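Wollthorpe trail run promises plenty, explains little
04/03/2024

Organisers of the Wollthorpe trail run say the September event will go ahead on a longer course, finishing on the foreshore at Ustport for the first time. Entry has gone up to $145, and the field is capped at 608.

What runners get for the extra money is hard to say. The course map released so far has no contour lines and shows only 2 water points, both in the first half. The old finish had showers and a car park. Ustport has neither, and the bus back to the start is listed as "to be confirmed" – as it was last year, when it never came.

Enirix, the new timing supplier, is promising live tracking for every runner. Phone coverage along the Lim track is patchy at best, and the company's notice doesn't mention it.

A gear check is also new this year. The list runs to five items, including a whistle and a thermal top, but doesn't say what happens to anyone who turns up without them.

Entries are open now. Refunds, according to the website, are not available.
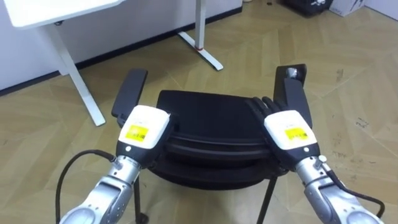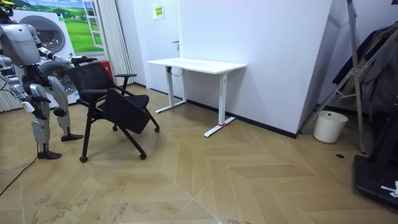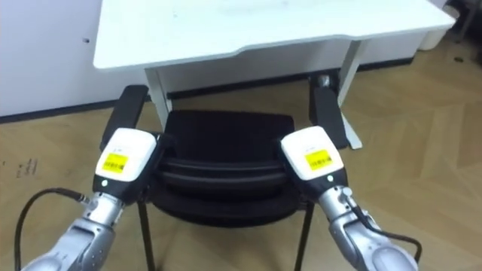 A robot at a black chair, in three views.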